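August, bench notes, 4:15 p.m. or so

Second coat on the Furkholm board had all night and most of today, and it has finally stopped grabbing at my sleeve. Sanded the faces again anyway. Left the long edges alone. I ruined one of those last month by being thorough and I'm not doing it twice.

Weighed it before the oil: 683 g. Weighed it after: forgot. Sylvain Royer asked for both numbers in the spring and will ask again, so whoever reads this first can tell him.

The green cube is out of the Kollis set. I want one block whose size I trust sitting on the board while I fuss with the corner, and the Kollis ones are close enough to square that I've stopped checking them. The Mallet blocks are nicer in the hand and wrong in every other respect.
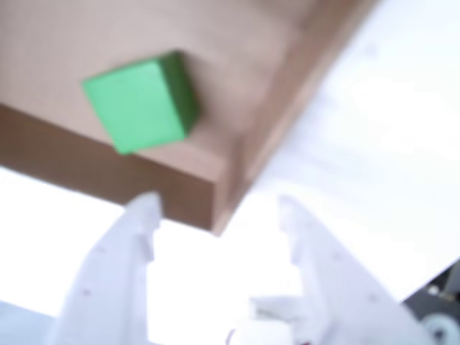

Furkholm board, green cube near the front edge. Color of the side face is darker than the front, same block.

Corner looks square to me, which is worth what it's worth. Put the proper square on it tomorrow. If it's out, I'd like to blame the Nellthorpe saw – it was out by 2 mm across the last panel and I have been generous about it since.

To do: reweigh, wax or don't wax (Sylvain says don't, so probably wax), find the lid for the oil. There were 6 sheets of 415 paper on the shelf according to the label. No such grit. I used one and it sands fine.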